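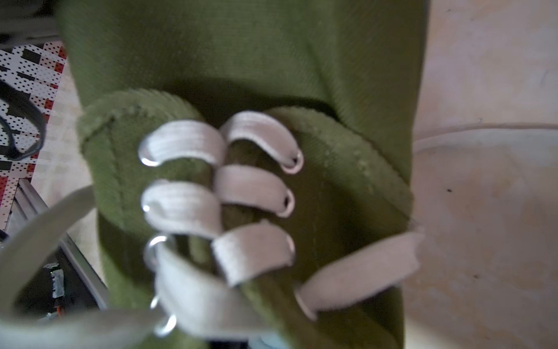
By September the shoe had been through so many hands that Benedita Arruda had stopped thinking of it as footwear at all. She had bought the pair herself, in a size that fit no one in the group, and the right one had gone straight into a drawer while the left one went to work. It was olive green, with flat pale laces and little metal eyelets, and along the edge of the collar the canvas had begun to pill, the way the elbows of a good sweater do. She was fond of it. She had spent more hours looking down at that dark green tongue between the laces than she had spent looking at most of her relatives, and she said so once to her mother on the phone, which was a mistake.

The method was called Trimamov, a name that had come out of a long lunch and stuck before anyone could think of a better one. The idea behind it was simple enough to explain at a family dinner. Most of the old programs tried to know where the whole lace was, every inch of it, before they dared to pull. Trimamov looked only at the next small stretch, pulled a little, felt how much the lace gave, and looked again. It was how Benedita's grandfather had laced his boots after his eyes went bad, though she left him out of the proposal.

Lorraine Staniforth, who had the desk by the radiator and had been at Conetti since it was two rooms over a bakery, did not believe in it. She was kind about it – she was kind about everything – but she had built Preda, the older program, and Preda planned the whole pull ahead of time and was a handsome piece of work.

"Yours fidgets," she said, watching the arm come down over the laces and stop, and come down again. "It's like watching my sister pick a melon."

"It's feeling for slack."

"So is my sister."

They agreed to settle it properly. Each program would get 100 tries at tightening the laces, 200 in all, with the laces loosened by hand before every one, and they would take turns at the loosening so that neither of them could be accused of going easy. It took the better part of the fall. They talked a great deal while they did it, about Lorraine's knees, and about Clitport, where Benedita had grown up and where the ferry still ran if the captain felt like it, and about whether a person could live on soup.

The last try was done late on 5 January 2022, with the heat already off in the building and both of them in their coats. Preda had failed 32 times. Trimamov had failed 15, and nearly all of those came when a lace had twisted over on itself and it kept pulling at the fold, patiently, getting nowhere.

Lorraine read the two numbers over for quite a while. Then she took off her glasses and asked whether it could be taught to notice a twist.

"I think so," Benedita said. "I think it would have to stop and go back one eyelet."

"Preda knows how to find a twist. It's about the only thing it does in a hurry." She was already pulling her chair around the end of the bench, one wheel squeaking. "Loosen it again, would you? And put a turn in it, down near the toe."

Benedita took off her gloves and reached for the shoe.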